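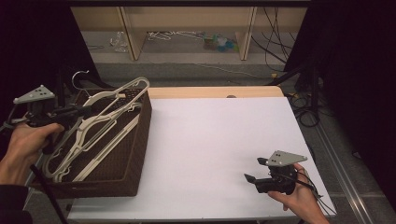 Chapter 7
Hangers and Small Closet Hardware

7.1 Scope of the chapter

A garment spends most of its life at rest, and the fitting that carries it during that time has a direct effect on its shape. This chapter treats the clothes hanger as an item of household and commercial equipment. It covers the parts of a hanger, the common materials, the sorting of mixed stock, and the containers in which unused hangers are kept. Rails, brackets and load calculations for fixed closets are dealt with in Chapter 8.

After working through the chapter, the student should be able to name the parts of a standard hanger, match a hanger to a garment by width and shoulder shape, sort a mixed batch into usable classes, and choose a container that allows single hangers to be removed without tangling.

7.2 Terms

The hook is the curved part that passes over the rail. It may be molded in one piece with the body or made separately from metal wire and set into the neck. A metal hook that is set into a plastic body can often be turned; a molded hook cannot.

The neck joins the hook to the body. Most failures in one-piece plastic hangers begin at this point.

The shoulders are the two sloping arms. Their tips may be plain, flared or notched. A notch holds a strap or a hanging loop and keeps it from sliding toward the tip.

The bar is the straight lower member joining the arms. Hangers with a bar are called closed or framed hangers, and those without one are called open-arm hangers. The bar carries folded trousers and also stiffens the body.

The span is the distance between the shoulder tips, measured in a straight line. It is the one dimension that must be recorded for every class of hanger in stock.

7.3 Mixed stock

Few households or workrooms hold hangers of a single pattern. White and cream plastic hangers bought at different times look alike at a distance but may differ in span, hook type and arm thickness. When they are placed on the same rail, garments sit at uneven heights and the hooks do not line up.

Sorting is done on a flat, clear surface with the unsorted hangers to one side. The order of sorting is fixed: first by hook type, then by span, then by the form of the shoulder tip. Color is left until last and may be ignored where the closet is closed. Cracked hangers are removed at whatever stage they are found.

Raju and Warrier timed this procedure in a hotel linen room with a batch of 800 hangers. Two workers following the fixed order finished in 53 minutes. Their worksheet is reproduced at the end of the chapter and is used in Exercise 7.4.

7.4 Containers

Unused hangers are awkward to store. The hook lies outside the outline of the body, and any hook can catch the bar of its neighbor. Three rules apply to open containers such as wicker baskets, crates and bins.

The container should be rectangular. Round containers force the hangers to fan out.

Bars should lie in one direction. Hooks may point either way, provided that all hooks in a layer agree.

The pile should stay below the rim except for the hooks of the top layer. A depth of 30 cm is sufficient for most domestic purposes — deeper containers hide the lower layers and encourage pulling.

Woven sides have one drawback. Notched tips can work into the weave, and a hanger held in this way must be eased back along its own length before it is lifted.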